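Butcher-block worktop

A butcher-block worktop is a work surface made by gluing strips of solid wood side by side into one thick slab.

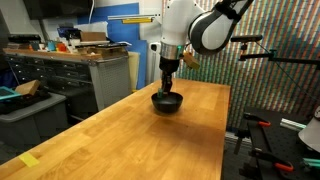 Maple is the classic choice, pale and wonderfully tough, though beech and oak have keen followers too. Laid edge-grain, with the long sides of the strips facing up, the top makes a splendid workbench or kitchen counter. End-grain tops are kinder to knives - and the chequered pattern is a joy to look at - but they cost more and drink far more oil.

Care is simple. A new top is oiled often at first, then whenever the wood looks dull. Scratches can be sanded out, so a well-kept bench may outlive several owners!

In Perkotville, the joiner Yao-tsung Chien still glues up tops by hand, leaving each in clamps overnight. His longest, made for the Disdale workshop, has 619 strips.

See also: Chopping board; Workbench; Wood glue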